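Report of the Study Visit to Stelham Bedding Works and the Fladstead Guest House

Housekeeping and Residential Services Network, Members' Visits
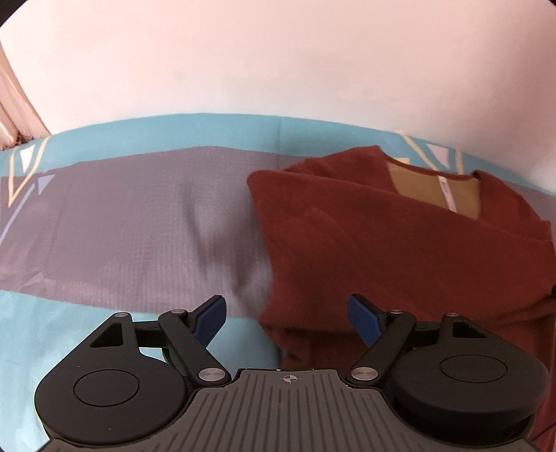 A bed with a patterned duvet.

On June 13, 2019, members of the Network took part in a one-day study visit to the bedding works at Stelham and the guest house at Fladstead. The purpose of the visit was to learn how duvets and covers are made, laundered and replaced, and to gather information for members who will be renewing their bed linen before the end of the financial year.

Members assembled in the reception building at Stelham, where safety instructions were given and ear protection was issued. The works is operated by Jernameo, which has been on the site since it gave up its smaller premises beside the canal. The company employs 80 people in production and a further team in the warehouse. It supplies hospitals, college residences and small hotels.

The tour began in the filling hall. Fiber arrives in compressed bales and is opened by machine before being carded into a continuous web. The web is layered, weighed and fed into the outer shell. Members were interested to hear that weight is checked twice, once before filling and once after the final seam is closed. Any duvet outside the permitted range is opened and refilled. The production manager explained that most complaints from institutional customers concern uneven filling after washing, and that the spacing of the quilting lines has more effect on this than the quality of the fiber.

In the cutting room, printed cotton is laid out in stacks and cut to size. Plain white remains the largest seller to hospitals. College residences have moved toward patterned covers in recent years, chiefly on account of staining. The company recommends that buyers choose no more than two patterns per building, so that replacements can be held in stock and mismatched pairs avoided. Several members reported difficulties of this kind at their own sites.

The laundry laboratory was the most useful part of the morning. Sample covers are washed and tumble dried 100 times at 60 degrees Celsius, then measured for shrinkage and examined for seam wear. Staff showed members a set of test covers with failed button closures. Press studs had lasted better, and the laboratory now advises against buttons for any customer using a commercial laundry. The laboratory also keeps a reference cupboard of returned items, which members were allowed to handle.

Lunch was provided in the works canteen. The Network wishes to record that the vegetarian option ran out early and that this has been raised with the organizers.

The afternoon session was held at Fladstead, a short coach journey away. The guest house uses the Bhutto linen scheme, under which covers are hired and the duvets themselves are owned by the house. The housekeeper described the weekly routine, the storage of spare bedding and the arrangements for guests with allergies. During the last full year the house sent out 3,452 covers for laundering. Losses were low. The housekeeper attributed this to a signed count at each collection, and a copy of the count sheet was distributed.

Members then discussed the relative cost of hire and purchase. Those with their own laundry rooms generally favored purchase. Those without were divided, and concern was expressed over contracts that renew automatically in December with short notice periods. It was agreed that the matter should be placed on the agenda of the next regional meeting.

The coach returned to Stelham later than planned owing to road repairs. The Network thanks both hosts for their time. Members who did not receive the laboratory's care sheet may request one from the office.

Comments (3)

LinenRoomNorth
We switched to press studs two years ago and would not go back. Is the count sheet available to members who could not attend?

Visits Office
Yes, please write to the office and a copy will be mailed to you.

hallmanager_w
Agree about the renewal clauses. Ours caught us out last winter and we had to pay for another full year.

Related items

Mattress rotation: guidance for residences
Notes from the regional meeting on laundry contracts
Storing spare bedding in damp buildings
Members' visits: how to propose a site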